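Chapter 5

The Show That Comes Back: Revivals, Reboots, and the Second Life of a Television Series

In this chapter you will read about
the difference between a revival, a reboot, and a spin-off
why studios reopen a story that already had an ending
how writers handle the missing years
what a returning cast brings with it, good and bad

Opening case: Harbor Watch at Plilturen

On 6/13/21, a small production company named Primonard announced that it was bringing back Plilturen, a crime drama set in a fishing town, after five years off the air. The original run had ended with its lead detective, played by Aslak Torvik, walking down a pier and out of the series. Fans had argued over that walk ever since. Was he quitting? Was he on his way to meet someone? The writers had never said, and now they were going to have to!

The announcement was three sentences long. By July, a fan petition asking for the return of one particular supporting character (the harbor clerk, played by Styliani Bakalis) had collected 3,386 signatures. She had been in fewer than half the episodes. The head writer, Signe Hedlund, had not planned to use her at all, and she rewrote the second episode to get her in.

I love this case, and we will keep returning to it, because almost every question in the chapter is already inside it. Who owns an ending? How much does an audience remember, and which parts? What do you do with a character who was 21 when the show stopped and would now be a grown woman with a career?

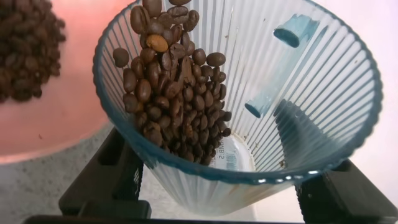

Roasted coffee beans in a clear, blue-tinted hopper.

Three words that get mixed up

Newspapers use "revival," "reboot," and "spin-off" as if they were the same thing. They aren't, and you will read reviews much more sharply once you can tell them apart.

A revival continues the old story. The same characters come back, usually with the same actors, and everything that happened before still counts. If somebody died in season two, that person is still dead. Plilturen is a revival.

A reboot starts over. The title and the basic setup are kept, but the parts are recast and the earlier events are wiped away. A viewer who has never seen the original should be able to follow a reboot from the first minute.

A spin-off takes one piece of a show, most often a popular side character, and builds a new series on it. The parent show may still be running. Primonard considered a spin-off about the harbor clerk before settling on the full revival, and a draft script for it exists under the working title Wurnton, the name of the town she was supposed to move to.

The borders do get blurry. A show can bring back one original actor as a mentor to a brand-new team, and then you have something with a foot in two camps. Don't worry too much about forcing such cases into a box. Ask what the new show expects you to know, and you'll have most of your answer.

The problem of the gap

Every revival has a hole in the middle of it. The camera went away, and the characters presumably went on living. Writers call this the gap, and there are two common ways of dealing with it.

The first is to tell us straight out. A character comes through the door, somebody says "I haven't seen you since the trial," and off we go. It's quick, and it can be clumsy, but a good actor will get you past it.

The second is to let the gap leak out slowly. Hedlund chose this way. In the first new episode, Torvik's detective is living in a rented room above a ferry office and has stopped driving. We aren't told why. His old partner, played by Teodor Hovland, notices and doesn't ask. The answer arrives four episodes later, in a conversation about something else entirely, and it is one of the best scenes in the series.

Watch for small signs of the gap when you do the viewing exercise: a ring that is gone, a new desk in the old office, a joke that only one person laughs at.

Returning faces

Older cast members bring history with them, and that's a gift. Two people who worked together on 600 pages of script a season have a rhythm you can't rehearse into strangers. They also bring limits. Schedules clash, and someone always says no. Ingvild Haugen, who played the chief of police in the original, had moved to the stage and declined to return, so the writers made her empty office the subject of the opening scene. Her replacement, Chief Rønning, spends the whole first season being compared with her.

Before you read on

Choose a series you know well that has ended. Write one paragraph on where its main character would be today, using only what the final episode gives you. Keep the paragraph. You will need it in Section 5.2, where we look at how a writers' room plans the first new episode.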